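Filed under: Books, Grumbling | 3 comments

I have now read Procházka on rhetoric twice, the second time with a pencil, and I still don't believe the middle third. Everyone on the Vendham reading list seems to have swallowed it whole. The claim is that ordinary people in small towns learned to argue in public by copying out sermons, and that you can hear the sermon in their letters to the paper for a generation afterwards.

Fine. Show me the letters.

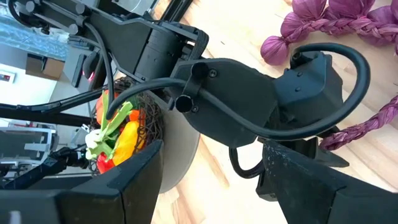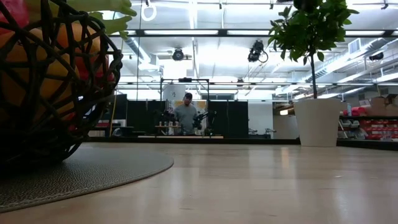
Iveta Bartoš wrote to me on Monday to say I was being unfair, that the letters are in the appendix and that a book of 300 pages can't print every scrap in the main text. I went back to the appendix. There are 15 of them, all from Canddale, and 3 are by the same man. He may well have copied sermons. He also seems to have had a quarrel with his neighbour over a drain, and if you ask me the drain did more for his prose style than the pulpit did.

What bothers me is how the word "voice" gets used. In chapter two it means the way a person sounds on the page. By chapter five it means the right to be heard at all, and by the end it's some sort of shared property of the whole town. Those are separate things and you can't prove the last by pointing at the first. Tuner made the same slide in the essay everybody quotes, though at least Tuner was brief.

I'll grant that the pages on copybooks are good. There's a girl who changes one word in a set passage, "obey" to "consider", and does it again further down. I'd have read a whole book about her. We get a paragraph, and then it's back to the theory, with a great deal of "must have felt" and "would surely have known". Must she? How would we know?

Iveta also says the second edition answers most of this. Perhaps it does. It's out in December and costs twice as much, so I shall wait for the library to get it in. Meanwhile if anyone has a source for the sermon business that isn't Procházka quoting Tuner, or Tuner quoting a lecture, I'd like to see it.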